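Unit 5. Handling soft and wrapped items

Required reading: Manzano cell rules, section 8 (S. Montoya).

Compliant packaging gives a poor estimate of object width. The jaw opening at first contact is the width of the wrap, and the part inside, if any, may be much smaller. Set the force limit before the approach and do not raise it during the grasp. In the Prilline exercises the limit is 35 N.

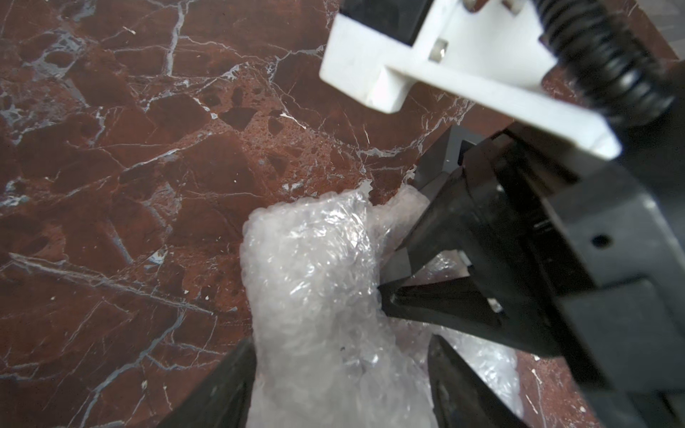 Closing speed is reduced for the last 8 mm of travel. Log jaw position and motor current at 1000 Hz from first contact until release. A drop in current while the jaws are still closing is recorded as a slip, and the attempt is stopped.

Polished stone and glass tops count as fragile surfaces. Keep fingertips 5 mm clear of them unless the task sheet allows contact. Check bracket fasteners before each session, with the drive disabled.

Lab sheets are due in April.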